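8월, 오후 두 시 넘어서 시작

양팔 셀 작업 규칙 개정 건. 지난번 판이 너무 길다는 항의가 있었고, 항의한 사람이 나였으므로 내가 고치게 됐다. 교훈은 따로 적지 않겠다.

현행 문서는 Tivora 쪽 양식을 가져다 쓴 것이라 첫 두 쪽이 용어 정의다. "작업자란 작업을 수행하는 자를 말한다"까지 읽고 덮은 사람이 나만은 아닐 것이다. 벽에 붙여둘 한 장짜리와 폴더에 넣어둘 긴 것으로 나누기로 했다. 한 장짜리는 셀 앞에 선 사람이 비상정지 버튼에 손을 얹은 채로 읽을 수 있어야 한다. 글씨 크기 얘기다.

**속도 제한**

설정 모드에서 손끝 속도 상한은 200 mm/s. 자동 모드는 400 mm/s. 여기까지는 아무도 다투지 않는다. 다툼은 "잠깐만 올려서 보고 다시 내리자"에서 생긴다. 로그를 뒤져보니 에피소드 934번부터 자동 모드 상한이 풀린 채로 돌고 있었고, 다시 걸린 것은 1433번이다. 그 사이에 잠깐이 몇 번 들어가는지는 각자 생각해 보시길. 사고는 없었다. 없었다는 것을 근거로 쓰지 말자고 공의견(공로운, Ro-un Kong) 메모에 적혀 있는데, 맞는 말이라 반박할 재미가 없다.

개정안:

- 상한 변경은 설정 파일에서만 한다. 실행 중 명령으로 바꾸는 통로는 막는다.
- 변경한 사람은 변경 전 값, 변경 후 값, 되돌릴 시각을 이 노트에 적는다.
- 되돌릴 시각을 "나중에"라고 적으면 변경하지 않은 것으로 보고 원래 값으로 돌린다.

마지막 항목은 농담으로 썼는데 읽어보니 제일 쓸모 있어서 남긴다.

**사람이 들어갈 때**

커튼 안쪽은 전부 작업 구역으로 친다. 지금 문서에는 "로봇의 도달 범위"라고 되어 있는데, 팔을 다 뻗었을 때 얼마나 나가는지 눈으로 맞히는 사람은 못 봤다. 나도 틀렸다. 손이 팔보다 앞에 달려 있다는 사실을 매번 잊는다.

들어가기 전 순서:

1. 실행 중지. 화면에서 정지 상태 확인.
2. 팔이 안 움직이는 것을 눈으로 확인. 안 움직이는 것과 다음 명령을 기다리는 것은 겉보기에 똑같다. 그래서 3번이 있다.
3. 활성화 스위치 해제. 키는 뽑아서 들어가는 사람이 갖고 들어간다.
4. 물건을 다시 놓는다.
5. 나온다. 키를 꽂기 전에 안에 누가 있는지 소리 내어 묻는다.

5번에서 대답이 없으면 아무도 없는 것이냐는 질문이 나왔다. 아니다. 이어폰 낀 사람이 있는 것이다. 커튼을 걷고 본다.

물건 하나가 쓰러졌다고 손만 쏙 넣어서 세우는 행동, 이게 제일 흔하고 제일 고치기 어렵다. 순서를 다 밟으면 귀찮고, 병 하나 세우는 데 키까지 뽑느냐는 표정이 된다. 뽑는다. 표정은 자유.

**액체**

Zorkby 납품분 손은 손가락 관절에 방수 등급 표시가 없다. 설명서 어디에도 없다. 문의했더니 "물에 담그지 말 것"이라는 답이 왔고, 우리가 알고 싶은 것은 담그기와 한 방울 사이의 넓은 영역이었다. 답이 올 때까지는 한 방울도 담그기로 간주한다.

- 내용물이 든 병은 뚜껑이 잠긴 상태로만 올린다. 올리는 사람이 직접 돌려보고 올린다. "잠겨 있던데요"는 확인이 아니다.
- 내용물 든 병을 집는 과제는 빈 병으로 먼저 돌려본 뒤에 한다.
- 배선 위로 병을 옮기는 경로는 쓰지 않는다. 손목 쪽 케이블도 배선이다.
- 샜으면 정지하고 닦고 적는다. 적는 것까지가 닦는 것이다.

음료를 시험 물건으로 쓰는 일 자체를 금지하자는 의견도 있었다(Carroll 쪽 규칙이 그렇다고 함). 나는 반대. 라벨 붙은 진짜 병을 못 알아보면 어디다 쓰나. 대신 시험용 병은 마시지 않는다. 이 조항이 필요하다는 사실이 슬프지만 필요하다.

**물건 배치**

배치 기준은 지금까지 "적당히"였다. 적당히의 재현성은 다들 아는 대로다. 격자 식탁보를 깐 뒤로는 칸을 기준으로 적을 수 있게 됐는데, 정작 적는 사람이 없다. 격자는 장식이 아니고, 장식으로 골랐다면 나는 다른 걸 골랐을 것이다.

- 물건마다 기준 모서리나 기준점을 하나 정하고 칸 번호로 적는다.
- 기울여 놓았으면 기울였다고 적는다. 각도기까지는 바라지 않는다.
- 물건 위에 물건을 올린 배치는 따로 표시한다. 접시에 담긴 것과 병 위에 얹힌 것은 굴러떨어질 확률이 다르다.
- 식탁보를 다시 깔면 칸 번호는 처음부터 다시 잡는다. "거의 같은 자리"로 깔았다는 말은 접수하지 않는다.

얼룩은 비전 쪽에서 오검출이 난다고 교체를 요구하고, 다른 쪽에서는 현실에도 얼룩은 있다고 버틴다. 규칙으로 정할 일은 아닌 것 같아서 뺐다. 교체하면 교체했다고만 적자.
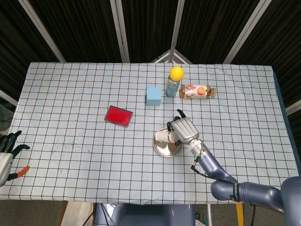
*접시 위 작업 중. 흰 원통형 물체는 오른손에. 노란 공은 세워둔 병 위, 음료 든 병은 눕힌 배치.*

위 배치를 새 양식으로 옮겨 적어보다가 바로 막혔다. 눕힌 병의 기준점을 어디로 잡느냐. 뚜껑 끝이라고 썼다가, 뚜껑 방향이 바뀌면 같은 병이 다른 자리에 있는 셈이 되어서 지웠다. 병 한가운데로 하고 뚜껑 방향을 따로 적는다. 공은 기준점을 안 잡고 "병 위"로 끝. 빨간 쟁반은 기울여 놓았으므로 기울였다고 적는다. 규칙을 쓴 사람이 먼저 지켜보니 한 줄이 두 줄이 된다.

오른손이 물건을 쥔 채로 정지했을 때 어떻게 할지도 현행 문서에 없다. 손을 열어버리면 아래 뭐가 있든 그리로 떨어진다. 초안:

- 쥔 채로 정지하면 손을 바로 열지 않는다. 먼저 아래에 받을 것이 있는지 본다.
- 설정 모드로 바꾸고, 빈자리 위로 옮겨서 낮춘 다음에 연다.
- 손가락을 손으로 벌리지 않는다. 힘으로 되는지 궁금한 사람은 Loslow 견적서의 수리 항목을 읽으면 궁금증이 풀린다.
- 비상정지로 멈췄다면 옮기지 말고 먼저 원인부터 적는다. 기억은 재시작 버튼을 누르는 순간 아주 좋아진다. 좋아진 기억은 받지 않는다.

쉬고 있는 손도 문제다. 한 손 과제에서는 반대쪽 손이 어디 있는지 아무도 안 본다. 명령이 없을 뿐이지 전원은 들어와 있다. 시작 전에 양손 위치를 다 확인하는 것으로 바꾼다. 과제 이름에 "한 손"이 들어 있어도 마찬가지.

남은 것:

- [ ] 한 장짜리 편집. 글씨 크게.
- [ ] 실행 중 상한 변경 통로 막기 (내가 만든 통로라 내가 막음)
- [ ] 934~1433번 에피소드에 표시 달기. 버릴지는 따로 결정
- [ ] Zorkby에 방수 건 다시 문의. 이번에는 "한 방울"이라고 써서
- [ ] 키 걸이 위치. 지금 자리는 커튼 안쪽이라 순서대로 하면 키를 걸 수가 없다
- [ ] 공로운에게 초안 보내고 빨간 줄 받기

네 시 반, 초안 보냄. 네 시 사십 분, 빨간 줄 도착. 첫 지적은 "공의견"이 오타냐는 것. 본인 이름에 "의견"을 붙이다 만 것이고, 고치지 않기로 함.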